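Clulum open day: coat stands, blue cloth and a very good cookie

I have wanted to get inside the Clulum building ever since I moved to this side of the river, so when the card came through the door saying they were opening up on Saturday I had my shoes on before I'd finished my coffee. It's the long low one behind the bus depot, with the green doors. You take the 132 to the last stop and walk back a little. I overshot, of course, and ended up at the car wash.

If you don't know it, Clulum is shared by a few small firms that all make or sell things for the home. Nitia does household cloth (towels, throws, big light pieces you can use as a bedspread or a curtain). Ason makes hallway furniture, mostly metal. Baldursdóttir is at the far end and does soap and laundry things, and you can smell it from the parking lot, in a good way! Most of the year you can't walk in at all, so this was a treat.

They hand you a paper map at the door and then leave you alone with it. I liked that. No guided group, no headset, you just wander from room to room and ask whoever is standing there. I started with Ason, since hallways are my weakness. Our own hallway is barely wider than the front door and it has beaten every piece of furniture I've put in it.

The first thing I want to say about coat stands is that you can't judge them from a catalog. Online they all look the same, a pole with hooks on it. In a real room you notice how much floor the legs want and how the whole thing looks once something has been hung on it. I had always pushed mine flat against the middle of a wall. Put one in a corner, against pale gray paint, and it suddenly looks like it belongs. The hooks even make a nice shadow. I was so taken with the corner idea that I went back to it twice during the day, and I came home and moved ours that same evening (it lives beside the radiator now, we'll see). 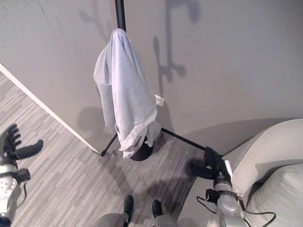

I've never had one that didn't fall over, one reader commented when I put up a quick note about the visit that night, and mine goes down the minute my son's winter coat is on it with his school bag. Do the heavier bases help, or do I just give up and screw hooks to the wall?

Good question, and I asked nearly the same thing on the day! The answer I got was to load it low first and to go around the pole as you hang, so the weight isn't all on one side. Bags on the floor, always. They also said to check that all the feet touch down, which sounds silly until you think about how many old floors have a dip in them. I tried it at home with a folded piece of cardboard under one foot and it did stop the wobble. For a child's school bag I'd still go with a wall hook, myself.

From there I followed the map into the Nitia rooms and lost most of the morning. So much blue! I know blue is the safe choice in household cloth, I know every store has it, but there is a washed-out light blue that goes with everything I own and I can't walk past it. It sits somewhere between sky and old denim. On the rack it looked almost gray to me, and by the window it was another color completely. If you are buying cloth for a room that only gets morning light, ask to carry it around a bit before you decide. They were very happy to let people do that.

The talk in there was at eleven and ran for 30 minutes, all about drying and folding large pieces. I went in thinking I knew how to fold a bedspread and came out with a new method. You hold the top edge in two places and let the middle sag on purpose. My whole life I have been pulling it tight between my hands like a bedsheet in an old movie, and then wondering why there's a diagonal crease in it for a week. Let it sag, let the weight settle, and the folds find their own way down. Then you bring the two held points together and you have half the job done. It's also a lovely thing to look at, a big soft cloth hanging in curves like that.

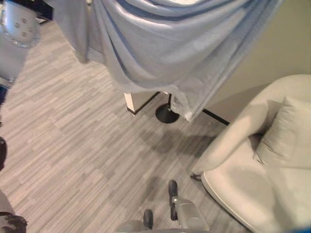

After that you lay it over a rail or the back of a chair, smooth it once with the flat of your hand, and only then fold it to shelf size. I have done four bedspreads and a tablecloth this way since Saturday and I'm a convert. The one place it gets tricky is a really narrow hallway, where you can't get your arms wide enough, and I have ended up doing it on the landing.

Lunch was in the yard. Soup, rye bread, and an oat cookie with cardamom in it that I would cross town for. The plate was $15, which I thought was steep till I saw the size of the bowl. Go early, the bread ran out just after one.

Baldursdóttir had the busiest room by far and I only squeezed into the back of it. They let you smell the unscented soap next to the scented, which made me laugh, but there is a difference. I bought a bar of the stain soap and a small brush. No idea yet if it works on turmeric.

I finished back at Ason looking at finishes. I had come in sure that I wanted white metal for our hallway and I left wanting black, the dull kind. Shiny black shows every fingerprint (our banister is shiny black, ask me how I know) and the matte just gives you one soft line of light along the side and leaves it at that. It looks calm. I think it would look good even with my husband's orange rain jacket on it, and very little does.

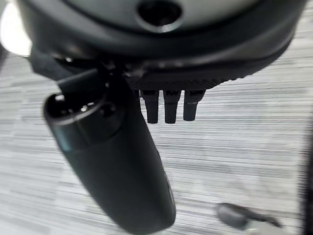
Matte black up close, Clulum open day.

Getting home was slower, as the 132 had stopped for the afternoon and I had to wait for the 309, which goes all the way around by the hospital. Bring a book. The front entrance has a ramp and the doors are wide, though the Baldursdóttir end has two steps down and I didn't see another way in. Restrooms are by the yard. Strollers were fine everywhere else.

They told me at the door that the next open day should be in July, with the dye room open too this time. I've already told my sister she's coming, and I'm bringing a swatch of our hallway paint.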